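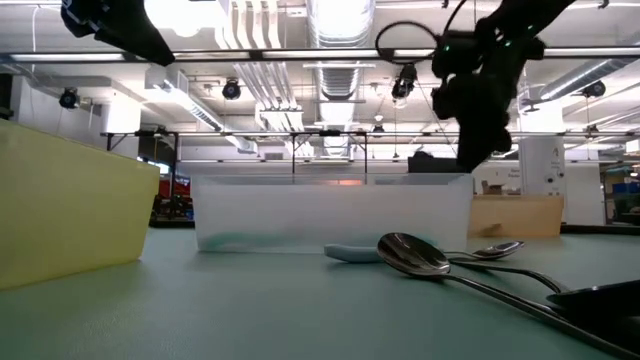
Utensil sorting table - safety and condition checklist
Site: Warnska, ground floor workshop
Checked by: Ladan Hassanpour
Comments reviewed by: Behrouz Rahimi
March 2021

Mark each line OK, ACTION or N/A. Comments go under the line they belong to. If you mark ACTION, write what you did on the spot and what is left for someone else.

1. TABLE

1.1 Tabletop clean, no grease or standing water
OK
Wiped down before the check. The pale green surface shows crumbs well but hides soap film, so run a dry hand over it.

1.2 Table level and does not rock
ACTION
Rocks slightly when you lean on the left front corner. Folded card removed from under the foot and the foot screwed out by hand. Better, but the lock nut is missing. Elaheh Mohammadi to fit a new one.

1.3 Edges and corners free of chips and splinters
OK

1.4 Table height suits the people using it
OK
Measured 900 mm at the front and 917 mm at the back before the foot was adjusted. Measure again when the nut is on.

1.5 Nothing stored under the table where feet go
ACTION
Two empty cartons from the Lasisier delivery. Flattened and taken out.

2. BINS

2.1 Yellow bin: rim and walls sound
OK
Some scratching on the inside from forks. No cracks. Wash by hand only, the dishwasher has already clouded one of these.

2.2 White bin: rim and walls sound
OK
Checked the rim by running a cloth along it. The cloth did not catch.

2.3 Peach-orange bin: rim and walls sound
ACTION
Hairline crack in the base, on the inside, about as long as a thumbnail. Does not go through. Fine for dry items. Do not put knives in it. Replace at the next order.

2.4 Bins stand flat and clear of the table edge
OK
The yellow one gets pushed out to the left during the day. Push it back at the end of each session.

2.5 Each bin used for one type of item
ACTION
Found a peeler in with the spoons. Moved. The labels came off in the wash and have not been put back. Kurniawati Subramaniam has the label printer.

2.6 Bins not overfilled
OK
Handles should not stick up past the rim far enough to catch a sleeve.

3. UTENSILS

3.1 Large metal spoons: bowl and handle firmly joined
OK
Twist test done. Hold the bowl in one hand and the end of the handle in the other and turn gently. Any movement at the neck and the spoon is out.

3.2 Small metal spoons: no sharp or bent edges
ACTION
One had a burr on the tip of the bowl. Filed smooth and washed. Check it again next time - if the burr comes back, throw it away.

3.3 Colored handles: no splits, no melted spots
OK
The light blue-gray one has gone a little dull at the rounded end. That is wear and it can stay.

3.4 Black utensils: tips and coating sound
OK
Look at the tip first. If the surface is flaking anywhere, discard, even if the rest is good.

3.5 Long handles lie fully on the table when items are set out
OK
The long spoon is the one to watch. With its bowl toward the middle of the table the handle can end up past the front edge, at hip height.

3.6 Items laid out singly before sorting
ACTION
They were being tipped out in a heap, which is quicker but scratches the spoons and puts pointed items under round ones. Anything pointed comes out first and is set to one side.

3.7 Sharp knives kept in their own guard, away from this table
OK
Knife guards are in the Tromon cabinet, top drawer. Drawer lock works.

3.8 Items dry before they go in the bins
ACTION
Water in the bottom of the white bin, maybe a spoonful. Emptied and dried. Drying racks need longer than they are getting after the last wash. Leave them 16 minutes with the fan on, then check the bowls of the spoons by hand.

4. ROOM

4.1 Floor dry and clear on all sides of the table
OK
Mat has been moved to the sink side, where it belongs.

4.2 Lighting good enough to see chips and burrs
OK
Shiny spoons throw back a lot of glare. Tilt them when checking the edge.

4.3 Ceiling and fittings over the table clean, nothing loose or dripping
OK
Checked from the stepladder with Behrouz holding it. Light dust only.

4.4 Power cords off the walkway and undamaged
OK

4.5 First aid box stocked and reachable
ACTION
Only 5 small adhesive bandages left. The burn gel is in date until August. Order both together.

4.6 Emergency exit clear
OK

5. HAND WASHING AND CLOTHING

5.1 Soap and paper towels at the sink
OK
Nägeli dispenser sticks. Push from the bottom.

5.2 Sleeves rolled or close fitting, long hair tied back
OK

5.3 Closed shoes worn
ACTION
One person in sandals. Spoken to.

STILL OPEN

Lock nut for table foot, then measure height again - Elaheh Mohammadi
New labels for all bins - Kurniawati Subramaniam
Replacement for the peach-orange bin - Amirhossein Ghasemi, with the next order
Bandages and burn gel - Amirhossein Ghasemi

Reviewer's comment (B. Rahimi): Agree with all of the above. On 2.3, I would rather the bin came off the table now if there is a spare in the store room. On 3.6, please show new people how to lay the items out, as the wall notice is too high up to read from the table.

Copy to be kept in the folder by the door.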